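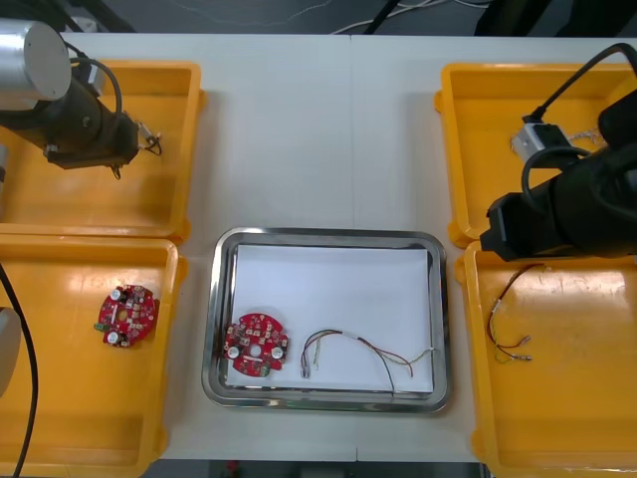 Orange-yellow trays and a steel one on a white tabletop.

3 min read

Do you eat lunch at work? I want to read about it

Hi, I'm Glykeria, and I'm putting together a book about what people eat on shift. I mean the real stuff: cold pasta out of a yogurt tub, the same cheese sandwich since high school, your aunt's stuffed peppers that make everyone at the next table go quiet. I'm looking for people in and near Bungate to keep a lunch diary for me this September, and I would love it if one of them was you!

I got hooked on this when I worked nights at a bakery called Kouris. We had our break at 3 in the morning and argued every time about whether it was lunch or breakfast (I was firmly on the lunch side, and I still am). I started writing down what everyone brought, then what they said about it, and after a while I had a shoebox full of receipts with notes on the back. Stavros Kontogiannis read some of them out at the Siton reading night, people came up afterward to tell me about their own lunches, and that was pretty much it for my free evenings.

Who I'm looking for

Anybody who eats at least one meal during a paid shift. I have plenty of nurses and teachers already - you're welcome anyway - but I'm short on people who do bench work, warehouse work, cleaning, driving and anything overnight. If you spend your day with small parts and a strict rule about no food near the table, I really want to hear how you get from there to a sandwich and back.

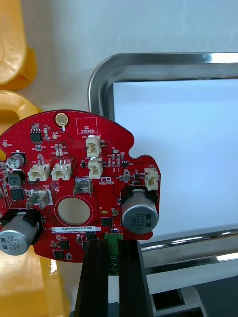
Red circuit board, with the QC STICKER box still blank.

You don't need to be a writer. Spelling doesn't matter to me one bit. You do need to be 18 or older, and you need to be okay with strangers reading about your leftovers.

What you'd do

Keep the diary for 5 weeks. On each day you work, jot down what you ate, where you sat, who was there and how long you got. A couple of lines is plenty on a dull day. If something good comes up (a fridge theft, a birthday, somebody microwaving fish again) then please go on as long as you like. Paper or phone, both fine. Zoi Athanasiadis types up the paper ones and she can read any handwriting on earth, including mine.

When the diary's finished, we sit down for a chat, either in person or by phone, and I ask you about the bits I liked best. After that I write it up as a chapter of 2,000 words or less and send it to you before anyone else sees it. You can cross out whatever you want. You can also change your name and your employer's name, and most people so far have done both.

What you get

A flat fee, paid in two halves, the first when you start and the second after our chat. A copy of the book. Dinner with everybody at the end, cooked by Jörg Wegener, who makes too much food and sends it home with you in jars.

How to join in

Write me a note about the last meal you ate at work and drop it in the box by the register at Troster, or hand it to Ourania Kyriakidis at the Siton front desk. Put a phone number on it and tell me the best hours to call, especially if you sleep days. I've had a few lovely notes with no number at all - if you wrote the one about the egg salad, please write again!

Related
Siton reading night: what we heard last time
Wanted: old recipe cards, any condition
Jörg's bean soup for a crowd
Night shift stories from the Kouris bakery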